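Call for Participants: Remote Operator Study on Two-Arm Gripper Control
Clatside Laboratory for Applied Robotics

Applications are open until 12 April 2020

The Clatside Laboratory for Applied Robotics invites adults to take part in a comparison of two controllers for two-arm robots. Participants will operate a pair of simulated arms in a kitchen setting and complete short handling tasks with each controller. No previous experience with robots is required.

The study compares the Mavulberg hand controller with the Lumanlan desktop unit. Both are used with the same simulated arms and grippers, and the order in which they are presented will vary between participants.
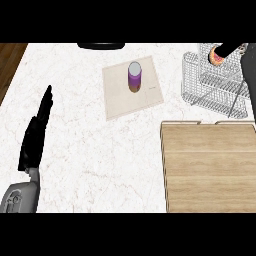
Each participant will attend five sessions of 70 minutes at our Nedwood site. Sessions include a practice period, timed trials and a brief questionnaire on comfort and ease of use. The laboratory will record controller input and gripper position. No audio or video of participants will be collected.

Applicants must be 18 or older, have normal or corrected vision, and have full use of both hands. Persons who have worked on either controller are not eligible. Left-handed applicants are particularly encouraged to apply.

Participants who complete all sessions will receive $585. Those who withdraw early will be paid for the sessions attended.

To apply, submit the participant form through the Clatside website. Applicants will be notified within 14 days of the closing date.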